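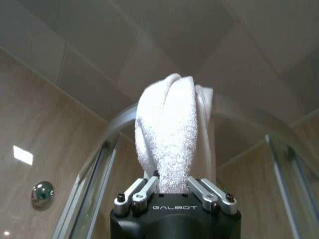 Workshop > Bath linen > Notebook > May, white terry

8:00 a.m., bathroom bench notes

White terry again. I said at the last review that I was done with the Clirnema question, and then the Ngubane sheet came in with its line about towels that "recover their loft after every wash," so the question is open again and the bathroom smells of rinse.

For anyone picking this up cold: Zulter makes the towel, Clirnema is the rinse, Ngubane is the linen supplier that wants to sell both together to guesthouses. Eltalard is the guesthouse that asked us whether the pair is worth paying for. Eltalard's own view is that their towels go flat and scratchy and take forever to dry in rooms with poor fans. I believe the second half of that. The first half I would like to see measured by someone who hasn't already been told what the answer should be.

What I have so far is one batch washed with the rinse and one batch washed without, same detergent, same machine, same line. Each batch has been through 8 washes. The sheet says the difference shows from the first wash. I didn't see it at the first wash, and I wrote that down at the time, which I mention only so it doesn't get tidied out of the summary later.

The fold test

Simple enough. Bunch the towel at the bottom, let the top fold over on itself, and look at the shape of the fold. The theory in the Ngubane sheet is that a lofty towel makes a fat rounded loop at the top and a tired one makes a sharp crease. It's a nice theory and it photographs well. White terry bunched up tight gives you a good round fold nearly every time, and I've now had it from towels in both batches. I had it from a rag we use on the floor.

So I don't think the fold test tells us much. It tells you the cloth is terry and that it is thick enough to resist being creased. If a towel failed it I would be interested. So far none have. I'd ask that we stop putting it first in the report, where it looks like evidence.

The other thing wrong with it is light. White loops catch whatever is in the room. Stand by the shower and the pile looks deep and soft, walk the same towel over to the window and it looks like a dishcloth. Anyone comparing one towel by the shower against another by the window is comparing the rooms. I suspect that's how the pictures in the sheet were done, but I can't prove it and have crossed it out of the draft once already.

Drying

This is where I expected to find something and may have. Bathroom door shut, fan off, 58 percent humidity on the wall gauge at the start. Towels hung single thickness over the rail. The no-rinse towel felt dry to the hand at over 70 minutes. The rinse towel still had a cool hem at that point and I gave it longer.

Cautions, before anyone gets excited:

"Dry to the hand" is my hand. The hem is always the last place to dry and I was looking for it on the rinse towel. I should have had someone pass me the towels without saying which was which. I'll do that next time. The rail is also closer to the wall on one end, and I'm no longer sure which towel had the wall end. My note says "left," and it doesn't say left of what. Useless.

Still, slower drying after a softening rinse would surprise no one who does laundry for a living. The coating that makes the loops feel slick is the same coating that keeps water from moving through them. If Eltalard's complaint is slow drying in rooms with bad fans, selling them a rinse is an odd way to help. I would start with the fans.

Feel

Passed both batches around before lunch, labels hidden. Opinions split and then changed when the labels came off, which I think says plenty. The words people used were "plush," "waxy," "hotel," and "fine." The word "waxy" went to a towel that had never been near the rinse.

I do grant that the rinse towels feel smoother when you drag a thumb against the pile. Smoother and softer aren't the same thing, and I don't care how smooth a bath towel is. I care whether it takes water off a person.

Absorbency

Weakest part of the whole exercise so far. The drop test (drop of water on the flat towel, watch it sink) went quickly on both batches and I couldn't separate them by eye. The sink test, where you lay the towel on a basin of water and wait for it to wet through, was more promising and then I spoiled it. One towel went in folded and the other flat. No excuse, I was talking.

Will repeat with both flat, same basin, fresh water in between. The rinse leaves something in the water and the second towel picks it up. I learned that the slow way last year with the bath mats.

Wringing

Also worth a line. When you twist terry hard into a rope the loops on the outside of the twist get pulled and the ones inside get crushed, and you can find the marks afterward if you lay the towel out and brush it the wrong way. Eltalard's housekeeping wrings towels by hand when the spin cycle is acting up. They told us so themselves, in passing, as if it had nothing to do with the flatness. I think it has a great deal to do with the flatness. I'd sooner send them a note about the spin cycle than a case of Clirnema.

Shaking before hanging seems to undo a good part of it. Take it by the short edge, two or three hard snaps, then over the rail. Costs nothing. Nobody can put it on an invoice, so it isn't in the Ngubane sheet.

Things I'm not claiming

That the rinse does harm. I have one drying run with a muddled rail and a thumb. That the Zulter towel is poor, either. As far as I can tell it's a decent towel, heavy enough, hems straight, no pulled loops out of the packet. It shed a lot of lint in the first wash and then settled down, like most white terry. The sheet says "virtually lint free." The filter said otherwise.

And I'm not claiming the two together do nothing. I'm saying that the tests in the sheet can't show that they do.

To do

Rerun drying, both ends of the rail, swap halfway through the set. Wait 2 hours between runs so the room gets back to where it started.
Blind labels. Someone other than me holds the key.
Sink test, flat, clean basin.
Ask Eltalard what temperature they tumble at. They have been asked before. Ask again.
Wring set: twist some, leave the others, same wash, then compare the pile. Nobody has asked for this. I want to know.
Take the fold test off page one.

Later, 4:30 p.m.

Did the sink test again with the towels flat. The no-rinse towel wetted through sooner. Then did it again with the order swapped and the gap got smaller, small enough that I wouldn't hang a recommendation on it. Leaving it in as "possible, needs repeats."

Ngubane called to ask if there was anything they could quote. I said the towel had straight hems.

Comments

linenroom
We dropped rinse on all bath linen years back and the only thing anyone noticed was the bill. Can't say the towels got fluffier. They did stop smelling of flowers when wet. If Eltalard tumbles hot I'd look there before anything else, overdried terry goes like cardboard whatever you put in the drawer.

bench2
I was one of the people in the feel test and I stand by "waxy." Maybe it was my hands, I had been oiling the press. Please don't count my vote either way. Also the rail: the wall end was the end by the shower, I hung them, so the rinse towel had the worse spot. That makes the drying result weaker than you've got it.

author
Thank you, that is annoying and useful. Drying result downgraded to "don't quote." Press oil noted.

saltcedar
Your fold test complaint is fair for new towels but I think it does show something on really old ones. Ours have gone thin along the middle and they do crease there, sharp as a sheet. You'd need towels well past eight washes to see it. Could you beg some retired ones off the guesthouse?

author
Possibly. I'd want to know how they had been washed and I doubt that anyone there could tell me. Will ask when I ask about the tumbling.

drip_tray
What about vinegar in the rinse drawer? Everyone says vinegar.

author
Everyone does. I've yet to see a number. If you have towels to spare, run a batch and a plain batch beside it, and hide the labels from yourself.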